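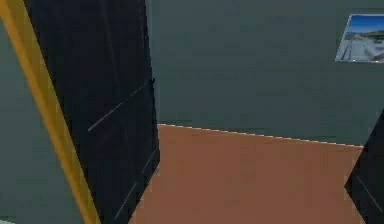 2021年12月10日

早上到的时候，廖学林已经把昨晚的汇总贴进群里了，标题写的是“Korkix 洗手间任务，成功率73%”，后面跟了三个鼓掌。我没鼓。上个月他也贴过一个漂亮数字，后来查出来是门没关严，判定程序把每一次“推门”都算过了。

我照老习惯，不看汇总，先挑几次回放从头看。他说我这样太慢，我说慢就慢吧，我又不是按次数领工资的。

挑到第613次就不对了。日志里底盘一路正常，速度正常，定位正常，任务末尾打了“成功”。可是中间有一段，底盘的轮廓和隔板的轮廓是叠在一起的。机器人的半个身子进了隔板里面，停了一会儿，又从同一边退出来，接着干活。接触力那一栏从头到尾都是零。

我把这段来回放了好多遍，还拿尺子在屏幕上比了一下（惠美路过，看了我一眼，没说话）。叠进去的深度不小，换成真的隔板，要么板子裂，要么机器人的外壳裂，要么里面正好有个人。

廖学林的第一反应是“显示问题”。这四个字我今年听得耳朵起茧。显示问题的话，位姿数据应该是干净的，只有画面错。我把位姿导出来给他看，数据里也叠着。他改口说是“物理步长问题”。这个倒有可能，不过他说的时候连步长设的多少都没去查，所以我只记成“有人这么说”。

上午剩下的时间都花在找原因上。房间模型是 Tokoretti 那边给的，地面、墙、门、洗手池、垃圾桶，每样东西都有一份外观和一份碰撞体，隔板也该有。我一个一个打开看碰撞体，门有，水池有，连那卷竖着放的卫生纸都有，做得还挺讲究。唯独隔板的碰撞体被标成了“仅用于遮挡”，意思是相机看不穿它，身体可以穿过去。

也就是说，机器人的眼睛认为那里有墙，机器人的身子认为那里没有。

我先给惠美发了消息，没发到大群。发到大群就会变成一场讨论，讨论完了大家都饿了，就去吃饭了。

还有一件小事也记一下。任务里有一步是把瓶子放进垃圾桶。我调了几个时刻的画面看，有一张里网状的垃圾桶好好地靠着后墙，旁边地上横躺着一个浅蓝绿色的小东西，看着像小瓶子或者软管。光凭这一张我说不准它是掉下去的，还是开局就摆在那里的。学林倒是说得很肯定，说是“初始随机化”。我去翻初始化的记录，那一次的记录偏偏没存。

所以这一条我写的是“原因不明”，他不高兴，说报告里出现“不明”很难看。难看也得写。

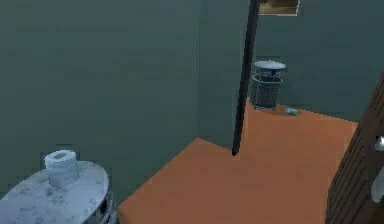
下午，急停

吃过饭惠美来了。她看东西和我差不多一个脾气，只是比我客气。她看完回放，问的第一句话是：“急停为什么没动？”

我上午光顾着隔板，居然没想到这一层。底盘有三条触发急停的路：接触力超限、底盘电流超限、离障碍物太近而速度没降。前两条在这里不会响，没有碰撞体，力当然是零，电流也不会涨。可是第三条靠的是深度相机，相机是看得见隔板的。它应该响。

我们去查第三条。响了，真的响了，只是晚了400毫秒。触发信号写进日志的时候，底盘已经在隔板里面了。进去以后相机贴着黑乎乎一片，深度值无效，程序把无效值当成“前方没有障碍”，于是急停又自己解除了。

惠美把椅子往后一推，说这个比隔板严重。我同意。隔板是模型的错，换一份模型就好。把“看不见”当成“没有东西”，这个错会跟着软件一起装到真机上去。

学林这时候过来了，端着茶。他的意思是，真实环境里不可能钻进隔板，所以深度不会全部无效，这种情况“现实中不出现”。惠美问他，有人把毛巾搭在相机上呢？镜头起雾呢？浴室里起雾算不算现实？他说那属于使用不当。我说洗手间里有水汽属于使用不当，那这台机器还是改去扫仓库吧。

这句话说重了，晚上写到这里有点后悔，但意思没错。

那多出来的延迟从哪里来，下午也没完全弄清。我现在知道的有两点：深度图在进入安全判断之前先过了一道平滑，这道平滑是三月份加的，当时的说明只有一行，“减少误报”；另外安全判断和导航挤在同一个进程里，导航忙的时候它就得排队。误报确实少了，这我信。把耳朵堵上，误报也会少。

惠美想先拆平滑，我想先拆进程。最后决定两个都单独试，一次只改一处。我不太相信一次改两处以后谁还说得清是哪处起了作用，以前吃过这个亏，Hsiao 那个项目，改完好了，高兴了一星期，又坏了，回头一查，两处改动有一处根本没编译进去。

重新跑

隔板的碰撞体我自己补的，没等 Tokoretti 回信。他们的回信傍晚到了，写得很礼貌，说“该设置符合多数客户的需求”。哪个客户需要能穿过去的墙，信里没写。

补完以后用同样的种子重跑。第一次，底盘开到隔板跟前，撞上去了，接触力跳起来，急停动作。照说应该松口气，但这只说明接触力那条路是通的。撞上去才停，对隔板来说已经晚了，对人更晚。我在本子上写：力通，距离不通。

第二次把平滑关掉，急停早了一些，还是蹭到了。第三次平滑照旧，把安全判断挪到单独的进程，停在隔板前面，没有接触。学林在后面说“看，好了”。一次而已。我让他等过夜的结果，设了2000步一轮，门开的角度每轮都换。门这个东西我一直不放心，它开着的时候和隔板之间会夹出一条窄道，水池又正好在里面，机器人要去水池就得从那里过。以前所有的汇总里，门的角度都是固定的，也不知道是谁定的，问谁谁都说是前一个人。

无效深度那一段改起来最简单，就一行，改成“无效即停”。改完导航组马上来抱怨，说机器人走两步就停。那就对了，它本来就有那么多时候是看不清的，只是以前不说。惠美建议加一个上限：短时间的无效可以减速通过，超过上限就停住，要人来按复位。上限定多少她没定，说要看 Rollham 那边地面实测的刹车距离。这个做法我赞成，比拍脑袋强。

顺便看了水池那一步。洗手池的边上放着一个黄褐色带点深橄榄色的小东西，像瓶子或者皂液器，任务清单里叫它“物件B”，谁也没给它取个正经名字。抓取的判定我也翻了，条件是“末端距离物件小于阈值”，没有任何一条检查它有没有被拿起来。就是说手伸到旁边晃一下也算抓到。那个73%里面有多少是晃出来的，我今天没力气算了，明天算。
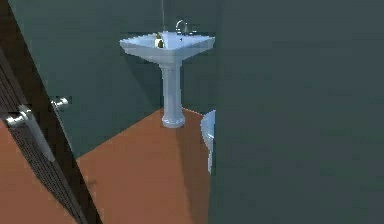
那实机测试还按原计划做吗？

先停。隔板碰撞体、安全进程、无效深度这三处都过了夜间回归，并且刹车距离有了实测数，再重新排日子。在那之前 Korkix 的底盘不通电走动，手臂可以在台架上单独试。

上面两句是惠美写给大家的通知里的原话，我抄在这里，省得下星期有人说当时没讲清楚。学林在下面回了一个“收到”，没有标点，看得出来他心里不痛快。他跟客户那边大概已经说过日期了。这我能理解，可日期是他说的，隔板不是他去撞。

其实他也不是不认真，那份汇总他做到很晚。问题是汇总这种东西做得越整齐，越没人去打开下面的回放。今天要是没点开那一次，这个错就跟着装上去了。我想提议以后每份汇总都附几段随机抽的原始回放，由不是写汇总的人来抽。提了多半要说人手不够。

还有几件没查完的：

初始化记录为什么会丢。是只丢那一次，还是经常丢。

其他房间的模型里还有没有“仅用于遮挡”的东西。厨房那套我没打开过，想想有点心慌。

急停自己解除这件事，当初是谁同意的。找不到评审记录。不是要追究谁，我就想看看当时的理由，万一有个我没想到的理由呢。不过我不抱什么希望。

走的时候过夜的任务已经在跑了，头几轮没有接触。我没把这个消息发出去，跑完再说。回来路上买了面，煮过头了。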